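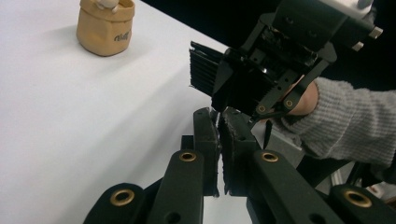 Re: [robotics-club] Finger pads and the bag task

Last updated: October

We use cookies to keep you signed in to the list archive. By continuing to read you accept this.

Hi all,

Answers to Charoen's questions are below his text. I cut the part about van seating because that is settled.

> From: Charoen Ongart
> To: robotics-club list
>
> I went through the log for the hand-held grippers last night. We have 273 recorded tries on the bag task and I would like to use them for the Erkudus entry, but I have some questions before I start sorting.
>
> 1. Are we keeping the fuzzy pads or going over to the ridged fins? The log has both and the notes don't always say which.
>
> 2. Who decides what counts as a good try? I found 67 marked "ok?" with the question mark and I don't know what to do with them.
>
> 3. Is the paper bag going to be the real object or a stand-in? If it's a stand-in I don't want to spend a week on it.
>
> 4. Can somebody check the linkages? The one I used on my shift felt stiff on closing.
>
> Charoen

On 1: both, for now. The rough pads hold well on flat things but the facing is scuffed along the edges, and I don't want to go into the competition on worn material. The fins are softer and should bend around a bag without crushing it. That is the idea, anyway. We have not run enough tries with the fins to say. From now on please write "pad" or "fin" in the first column of the log every time. If you go back through old entries and can't tell, put a dash and leave it.

On 2: a good try is when the bag is picked up by the body, moved, and set down standing. If it tips over after you let go it still counts as a miss. For the "ok?" entries, watch the recording once. If you can't decide after one viewing, mark it a miss and go on to the next. I would sooner have fewer tries that we trust.

On 3: Erkudus has not published the object list. Last year's had two soft items and we dropped both of them, so the practice is worth doing whatever they pick. Keep the folded rim on the bag when you reset it. Some people have been unrolling it, which changes the height and makes their tries hard to compare with everyone else's.

On 4: I took two of them apart. The pivots were fine. On one, a screw on the fingertip was too tight and the link was rubbing. I backed it off a quarter turn and it closes freely now. If yours feels stiff, check that screw before you take out anything else. Don't oil the joints — the oil gets onto the pads and we can't get it out.

A few other things while I am writing.

The table. Keep it white and keep it clear. If you put down a laptop or a drink during a run, the run has to be thrown out. Your own hands and sleeves are fine, and so is a second gripper if two of you are working.

Working in pairs. Agree out loud who moves first. We had two grippers knock together last month and it bent a strut on the older one. I straightened it but I would like not to do it again. The second person should stay high and to one side until the first one has let go.

Parts. I ordered 25 sheets of pad material from Ornano, which should last until spring. They do not stock the fins. Those come from Vương, and the last order was slow, so tell me as soon as you tear one. Please don't glue them.

The room. We are in 1925 until the end of term. Flellovmont has moved its own meeting an hour later, so we can stay until 7:30 p.m., but the bench has to be packed up by then and the cables coiled.

I still need two people to help with sorting. It is dull work and it takes an evening. Reply to the list and not to me, so Charoen can see who is coming and split up the files.

The entry form is half done. I need a team description from whoever wrote the last one, and I can't find the file. If you have it, send it over.

See you at practice.

You are receiving this message because you are subscribed to robotics-club. Sign up for our monthly newsletter to get build notes and contest dates by email.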